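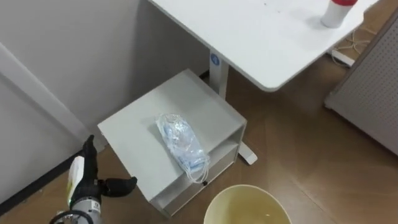
My desk corner, with the small cabinet and the bin.

Small cabinet by a white desk - keep or remove?

Peleck_desk wrote:
Hello all. I have a white desk and a small light gray cabinet with one open slot at the front. I bought the cabinet for paper and cables, but in practice the top only collects things. At the moment it is a face mask, still in its plastic bag. The bin stands right in front, so I must move the bin each time I want something from the slot. The room is small, 261 cm on the short wall. Should I remove the cabinet or find a better place for it?

ututell wrote:
Keep the cabinet, move the bin. A bin in front of an open shelf is never comfortable. Put it on the other side of the desk leg.

Aoun10 wrote:
I do not agree with ututell. On the other side you will kick it with your foot. I had the same arrangement for 2 years and I picked up paper from the floor every evening. In my opinion the cabinet must go. A drawer under the desk top holds the same things.

Peleck_desk wrote:
Thank you both. A drawer is difficult for me, I do not want to make screw holes in the desk. I forgot to say that there is also a tall white cabinet on the floor near a table, the one with small holes over the whole front. I can maybe put the small one next to it. But you see that its top has the same problem - something crumpled, white and blue, is lying there too.

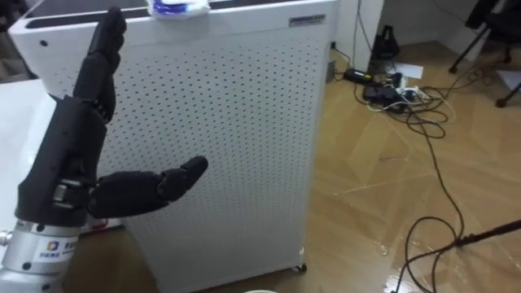 Re: the tall cabinet with the holes

warkik wrote:
Is it an air purifier? If yes, please do not push furniture close to the front, the air must pass. Mine needs free space on every side and the manual is quite strict about it. And take the plastic from the top first!

Aoun10 wrote:
I agree with warkik about the space. It has a caster at the bottom, so I think you can roll it a little.

ututell wrote:
I still say the bin is the problem. Moving the bin costs nothing. Try it for 10 days before you carry furniture across the room.

Peleck_desk wrote:
OK, I will start with the bin. Masks and bags go into the slot from today. If I kick the bin too often, I will write here again and Aoun10 may laugh.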